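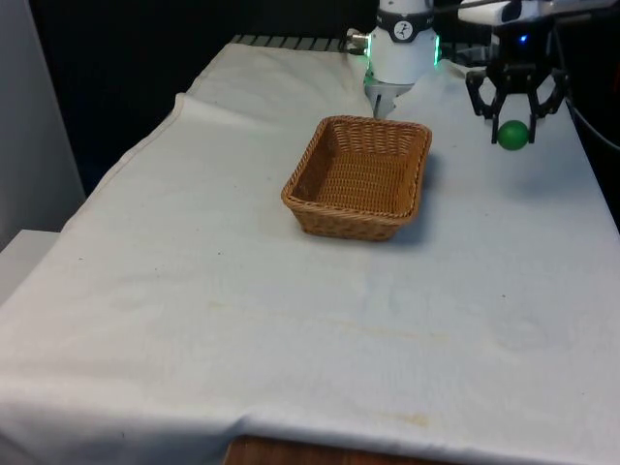

The Green Ball

By the time the last of the boxes came in from the van, my aunt had already spread the white cloth. She said you couldn't sort a dead man's things on a bare table. The cloth had been folded in a drawer in Zirudport since the June before, and the creases would not come out however much she pulled at the corners.

My uncle had kept everything. There were receipts from the Erkico hardware store, keys that fit no door we knew of, and a cigar box of foreign coins. My job was to take each thing out and say what it was. Hers was to say where it went. There were 2 places it could go: the wicker basket, which meant it stayed in the family, or the trash bag by her foot.

For the first hour nothing went in the basket. I held up a tape measure and she shook her head. I held up a tin of buttons and she thought about it, then shook her head again. I said that at this rate we could have left the basket at home.

"It's for what matters," she said. "I'll know."

Then I found the ball. It was at the bottom of a shoebox, under a bus map, and it was small and smooth and green. I didn't know what to call it, so I just held it out to her.

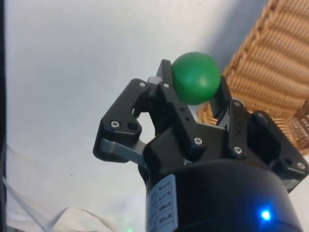
She didn't take it right away. She looked at it for long enough that my arm got tired.

"He said he threw that in the river," she said.

It had come from a game at the Stunach fair, the summer they were kids. You paid your money and rolled your ball down a board, and if it dropped in the middle hole you won. The top prize was 2,000 in the old money, which would have bought their mother a stove. My uncle rolled seven times and lost all seven. On the last one the ball jumped the board and landed in the grass, and he put it in his pocket and walked off with it. The man who ran the game came to the house that night. He wanted 1,000 for it – half the prize, for a ball you could buy at any toy counter – and their father paid him in order to be left alone.

"Father didn't speak to him until the leaves came down," my aunt said. "He told us it was in the river. He said it on his knees, practically."

I asked if she had believed him.

"I went and looked," she said. "I was in that water up to my waist. I thought if I found it we could get the money back."

She held out her hand then and I gave it to her. She rolled it a little way along the cloth, and it caught on one of the creases and stopped. She rolled it again, harder, and it went over.

We could hear the neighbor's radio through the wall – a dance tune, something by the Doãn band that my uncle used to play in the truck. She listened until it finished. I waited for her to tell me basket or bag.

"What else is in the shoebox?" she asked.

I told her just the bus map. She said to give her that too. She unfolded it and ran her finger along the Stunach line as far as the fairground stop, and then she folded it back up, not quite the way it had been, and put it in the bag.

The ball she kept in her lap while I opened the next box.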